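Apr 26, 2021 - revised after Elaheh Parsa followed the first version to the letter and got most of a scoop on her shoes.

# Teaching an arm to scoop and pour dry stuff

You'll need an arm with a gripper that already moves where you tell it, a rigid scoop, a small bowl, a light-colored cloth and a free evening. The cloth is the cheapest sensor in the project. We build at the Vondthorpe shared shop, where the table gets handed to the next person clean, or there are words.

## 1. Pick a scoop and grip it badly a few times

Choose a scoop with a handle thick enough for the fingers to press on two sides. Round handles roll. Put the scoop between the fingers by hand, close slowly at low force, then push the bowl end of the scoop with one finger. If it swivels, open up and move the grip closer to the bowl end. Repeat until you are bored and the scoop isn't moving.
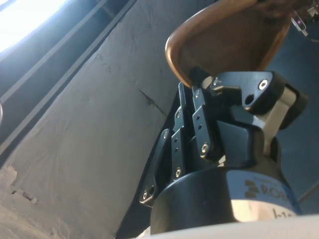
Once the grip holds, mark the handle with a pencil line where the fingers meet it. I skipped the pencil line for a month and spent that month re-teaching the same pour. A grip that's off by the width of a fingernail comes out much worse at the tip, and the tip is the part you care about.

Save the closed position as its own named pose. Ours is called `hold`, replacing `hold_final_2`, which was neither.

## 2. Set the heights

You want three of them:

- **Travel**: high enough that the scoop clears the bowl rim with room to spare.
- **Pour**: just above the rim.
- **Dig**: a little above the bottom of whatever you're scooping from. Start too high and creep down.

Run all three empty, at a quarter of the speed you think is reasonable. Keep a hand on the stop button and your other hand out of the way. Usman Qureshi likes to run them at full speed "to see what happens." What happens is a chipped bowl.

## 3. Teach the tilt

Pouring is one wrist rotation, and it's where the evening goes. Break it into small steps with a pause after each, so you can see when the stuff starts to slide. Coarse granules sit there doing nothing and then all leave together. Fine ones dribble from the first few degrees.

Put the pivot at the lip of the scoop if your software lets you. If you rotate about the wrist, the lip swings sideways during the pour and you have to chase it with the arm. My first script had a 300 ms pause between steps, and going to 400 made the pours easier to watch, if a bit like waiting for an elevator.

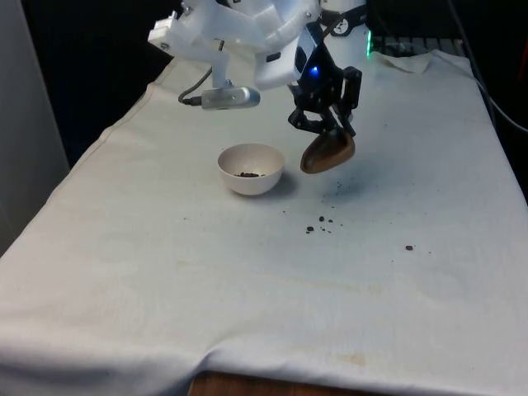 *Scoop to the right of the bowl, with a thin layer in the bottom and crumbs on the cloth.*

## 4. Read the mess

Leave the spill alone until you've looked at it. Crumbs on the near side of the bowl and crumbs on the far side call for different fixes:

1. A trail leading up to the bowl: the scoop is too full or the travel move is jerky. Lower the acceleration first.
2. A patch just outside the rim: the tilt begins too soon. Move the pour point inward and try again.
3. A stray piece a long way off: ignore it. Chasing one crumb cost me an afternoon in July.

Change one number per run and write it down. Check from a second side too, as a scoop that looks centered from the front can be well short of it.

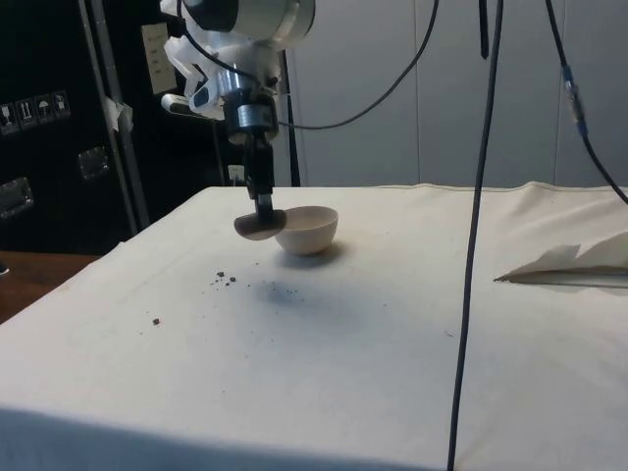

*Scoop tilted at the bowl's left rim, seen from the side we use for checking the pour point.*

## 5. Run it in batches

When a handful of pours look right, shake out the cloth and loop the script 100 times with a person in the room. Refill by hand between runs. Re-check the pencil line every so often - the handle does creep, and it creeps more once the fingers get dusty. Wipe the fingers with a dry rag before you start blaming the code.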